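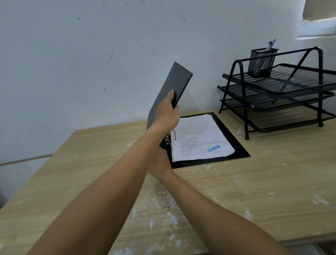

What does the model learn to predict from these clips?

It predicts where each hand will be 15 video frames ahead, plus one label for what that hand is doing (hold, lift, press, turn or free).

Casby: two-handed binder handling for robot arms

Hi, and thanks for looking at Casby! I'm Keerthana Thampi and this is the data card for version 2, dated 13 April 2026. Casby is a set of 685 short clips of bare hands working with office binders on a desk. We train on the human clips first and then fine-tune on a much smaller pile of robot runs, which live in their own repo (it's called Tesley, and it has its own card).

Why binders

I wanted an object that changes shape while you hold it. A lever arch file is great for this — it's a stiff box when it's shut, then it opens and you've got a hinge, a set of metal rings and a stack of paper that never sits quite square. Most two-handed sets I tried have both hands doing the same job, like lifting a tray. With a binder one hand is often the steady one while the other does the moving, and they swap all the time. That swap is the part our method is about.

How the labels work

Each hand gets its own label on every frame. We don't label the object state directly, so there's no "open" or "closed" tag anywhere. What you do get is a contact note saying which part the hand is on: cover, spine, rings, paper or back. When a cover is only lifted a little and you can just see the pages with their blue REJECTED stamp, the contact notes are the same kind as for a wide open one. I went back and forth on this a lot and I'm still not sure it was the right call.
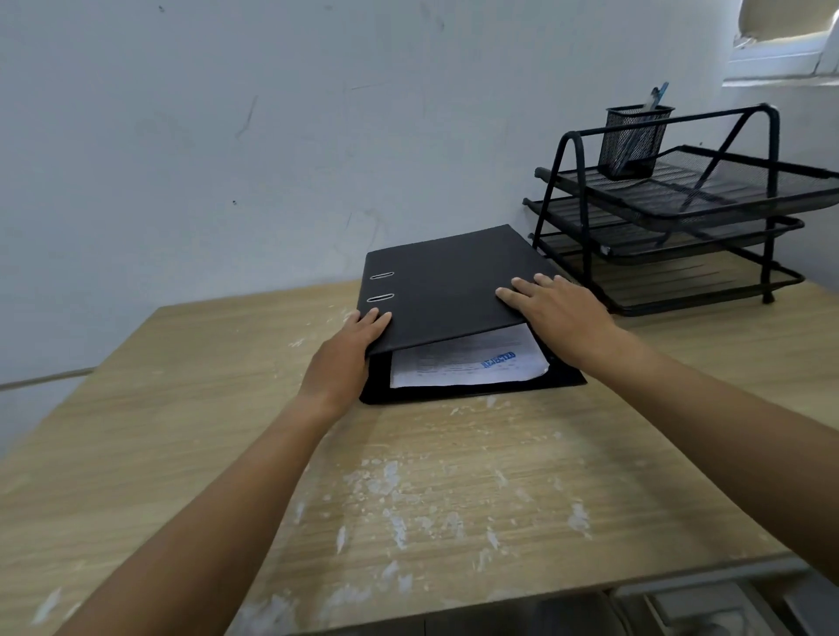
What we found so far

The main result is a small one but I like it. If you predict both hands together, the error on the steady hand drops by 38 percent compared with predicting each hand alone. The moving hand barely changes. My guess is that the steady hand gives away very little on its own (it just sits there!), so the model needs to peek at the other one to know when it's going to let go.

We got the same pattern with the smaller Blackburn backbone, so I don't think it's a quirk of one network. I haven't tried it on anything soft like cloth or bags.

Known problems

Forearms cover a lot of the view when they cross, and the wrist points drift there. Use the visibility flag, please. Tiny print on the pages can't be read at the size we release, so don't plan on using Casby for reading text. Contact notes on the spine are the noisiest ones in the set, mostly when a hand is wrapped over the label holder at one end and the other is next to the finger ring. 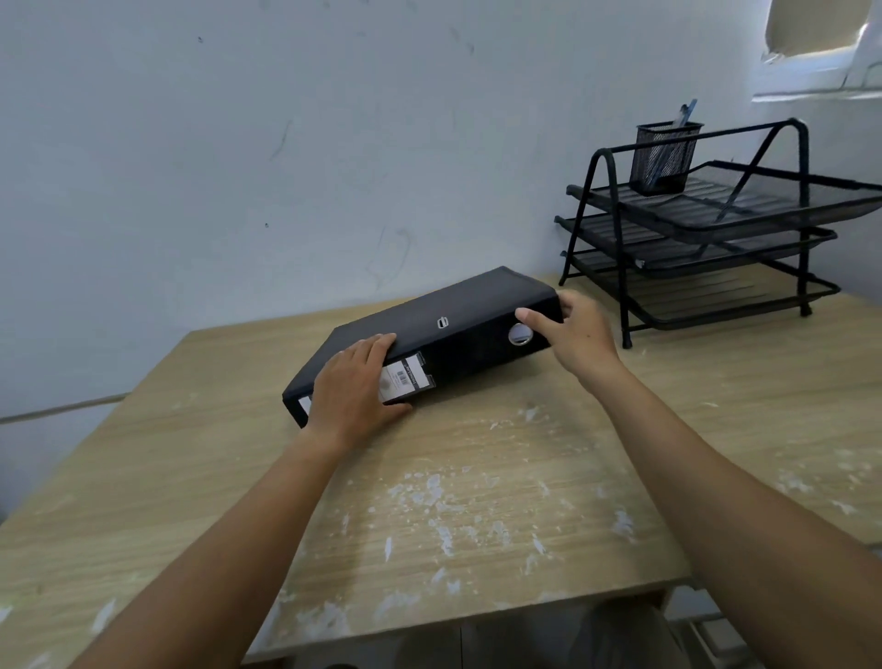 Nuno Lobo wrote in to say that the spine notes should be split into "label end" and "ring end", and that his grasp planner does much better when it knows which end a robot hand is heading for. I think he's right, and the split is on the list for the next version. Until then you can get a fair stand-in from the wrist points.

Getting started

Unpack the archive, run the check script, then open the Wistel viewer and load any clip. Left-hand labels show on the top bar and right-hand ones on the bottom. If the bars look swapped, you've got the old viewer from November and need to update it.

Found a bad label? Open an issue with the clip name and the frame number, and I'll fix it in the next push.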